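Bonjour à tous ! Je prépare le budget d'un poste à deux bras pour notre atelier de Virevent, et je suis emballée, ça fait des mois que j'en rêve. Le travail visé, ce sont de petits objets de bureau à ranger sur une table : lunettes, étui, marqueurs. Mon souci, c'est la ligne « pinces et doigts », que je ne sais pas du tout chiffrer.

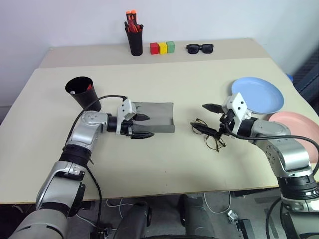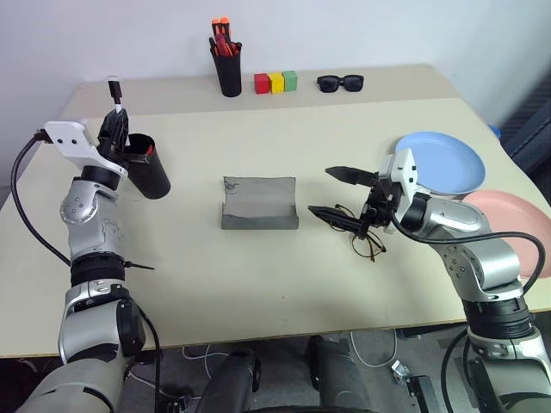
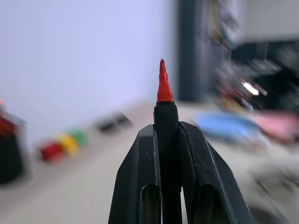
**Henriques**

Super projet ! Prévois les doigts à part, en consommable. Chez nous c'est 200 € par jeu, et j'en commande toujours un d'avance pour chaque bras. Pour les montures fines, demande des embouts souples dès le devis (en option après coup, chez Vumura, on a payé 300 € avec le port, grrr). Pense aussi aux câbles de rechange, ça s'use au poignet !

**Wadgate**

prends d'occasion

**Deolinda Baptista**

D'occasion, oui pour la table et les supports, moins pour les pinces. J'ajouterais une réserve de quelque 1000 € pour la première année, et cinq jours de réglage à compter dans le planning. Demandez un prêt avant de signer, avec vos propres lunettes et vos propres stylos : c'est passionnant à faire et on revoit souvent sa liste ensuite. Si le devis arrive avant octobre, postez-le, je le relirai avec plaisir !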